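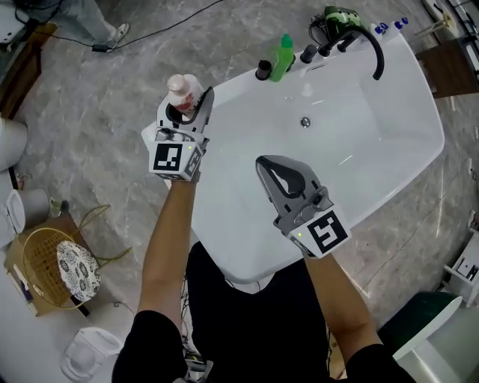 Forum Maison & Travaux > Salle de bain > Baignoire îlot : où poser les flacons ???

noemie_mcd
Bonjour à tous, vite fait entre deux rdv. On a une baignoire îlot blanche, rebord assez large, robinetterie noire posée sur le bord. Très contente du look. Par contre les flacons c'est l'enfer. Tout finit sur le rebord côté robinet, ça glisse, ça tombe dans la cuve, et le calcaire se met dessous. Pas de mur à côté donc pas de niche, pas d'étagère vissée. Vous faites comment ? Pont de baignoire ? Tabouret ? Merci d'avance
Noémie

dwight.poirier
Pont de baignoire. Point. J'en ai un en bambou depuis 8 mois, rien à dire.
Mesure bien la largeur EXTERIEURE, pas celle de la cuve, je me suis fait avoir la 1ère fois.

Gfehr
Pas d'accord avec Dwight. Le pont c'est joli en photo, dans la vraie vie faut l'enlever à chaque fois pour nettoyer, donc on nettoie pas. Chez nous il a fini au garage.
Un petit tabouret à côté et terminé. Le rebord reste vide, un coup de microfibre le soir, basta.

noemie_mcd
@Gfehr le tabouret j'y pense mais carrelage gris effet marbre bien lisse, j'ai peur que ça se balade. Et avec les enfants...

Gfehr
Patins caoutchouc. Ca bouge plus.

oceane.c
Coucou ! Moi je commencerais par trier. Qui a besoin de 5 gels douche ouverts en même temps ?? (moi, avant.) J'ai gardé un flacon pompe, un shampoing, et les produits de ménage sont partis dans le placard. Le spray nettoyant à demeure sur le rebord c'est non, surtout avec des petits.
Pour les marques sous les flacons : vinaigre blanc dilué, tu laisses pas trainer, tu rinces. Sur acrylique uniquement hein, si c'est de la pierre de synthèse regarde la notice d'abord.

dwight.poirier
Le vinaigre sur une robinetterie noire mate = catastrophe. Ca part par plaques. Je dis ça parce que je l'ai fait.

oceane.c
J'ai parlé des marques SOUS LES FLACONS Dwight, pas du robinet

dwight.poirier
Oui mais ça coule.

darmawan_p
Bonsoir, je pose des salles de bain (pas que, mais beaucoup). Les deux ont un peu raison. Eau tiède + savon noir sur le robinet, chiffon doux, on sèche. Rien d'autre. Vinaigre loin du noir.
Pour le rangement, regardez les colonnes fines sur pied lesté, genre la Drota, 18 cm de large. Ca tient derrière la robinetterie et on attrape tout depuis le bain. Evitez les paniers à ventouses, sur un rebord arrondi ça lâche au bout d'une semaine.

noemie_mcd
Ah la colonne j'y avais pas pensé ! Par contre faut que ça rentre dans l'ensemble. C'est pas une salle de bain fermée, la baignoire est dans un grand volume genre ancien atelier 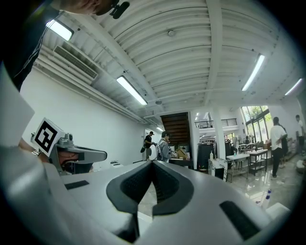
et du coup tout se voit, de l'escalier, de la mezzanine, de partout. Le moindre flacon rose qui traine on voit que ça. Donc plutot un truc noir ou bois foncé comme les marches – la garde-corps est noire aussi. Et vu la hauteur j'ai pas envie d'un machin qui fait perdu au milieu.

Gfehr
Grand volume = tabouret bois foncé. Je maintiens.

darmawan_p
Dans ce cas-là la colonne en noir oui, mais à mettre côté mur, pas côté fenêtres. A contre-jour un meuble fin ça fait portemanteau. Pensez aussi à l'éclairage, les tubes fluo au plafond ça pardonne pas sur du blanc brillant, chaque trace d'eau ressort. Un lampadaire avec indice adapté (et à bonne distance du bain, faites valider par l'électricien) et déja la moitié des traces disparait.

oceane.c
+1 pour la lumière !!
Et sinon tu transvases tout dans des flacons identiques. Ora en fait des blancs à pompe, tout simples. Plus d'étiquette, plus de problème. Moi ça m'a calmée direct

dwight.poirier
Transvaser = corvée à vie. Et on sait plus ce qui est quoi, mon fils s'est lavé les cheveux au gel pour les mains.

oceane.c
Un marqueur dessous et c'est réglé. Et il en est pas mort ton fils

noemie_mcd
Mdr. Bon j'hésite entre la colonne et le tabouret du coup. Les flacons Ora je prends de toute façon. Darmawan, une idée du prix pour la colonne ?

darmawan_p
La dernière que j'ai fournie, à peu près 382 euros avec le pied lesté. C'est pas donné je sais. Dillus en a une moins chère mais le pied est léger, à mon avis avec des enfants faut pas.

Gfehr
382 pour poser du shampoing.

darmawan_p
Personne oblige :)

noemie_mcd
Ah oui quand meme. Bon ben tabouret d'abord, avec les patins. Si ça va pas je passe à la colonne en mai. J'ai rangé les produits ménagers ce matin en attendant, en haut du placard. Merci à tous, je reposte quand c'est en place

dwight.poirier
Et le pont alors ?

noemie_mcd
Dwight non – désolée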